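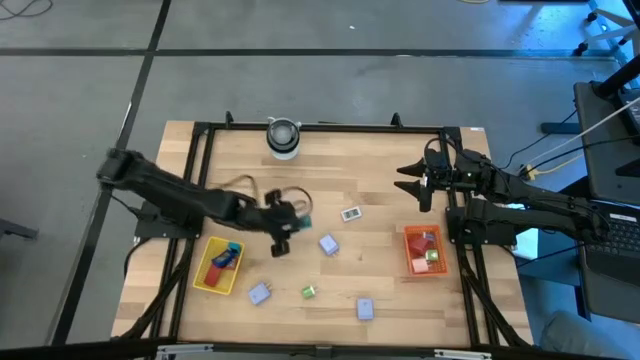
How long should you plan for an open day at Skonanico?

I'd set aside a whole afternoon. We gave it 92 minutes between two buses, and I left wishing we'd skipped lunch in Garirton and gone straight in!

Sunday was the day, and the place was packed by the time we found the right door (it's the one behind the bike racks, not the big one on Joubert Street). They hand you a paper map with 17 stops on it, and you can do them in any order you like. We started upstairs and worked down, mostly so we could peek at the toy displays before the little kids got there.

My favorite stop was the sorting tables. I'm a sucker for anything with baskets and bright colors, and I could've stood there the whole visit – little cubes in red and pink and green, an orange basket, a yellow one, all on a nice pale wood top that I'd happily have in my own kitchen. I've been trying to get our playroom at home under control for months, so of course I came away with ideas. 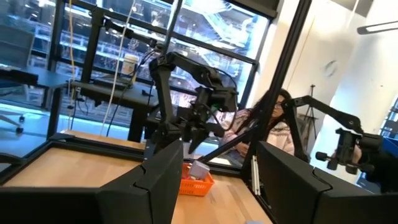 Small baskets, that's what I'm going with. We've got one giant bin at home and everything good sinks to the bottom, never to be seen again. There's a store over in Wurkinwood that sells plastic ones for 7 dollars a set, and I've already picked out my colors (orange, obviously).

Downstairs was louder and a bit of a squeeze. They'd printed 200 coloring sheets and ran out by three o'clock, so grab yours on the way in if you're bringing kids. The coffee was fine, the lemon cake was gone before I reached the counter, and the line for the restrooms went halfway up the stairs. The bus back leaves from the far side of the parking lot.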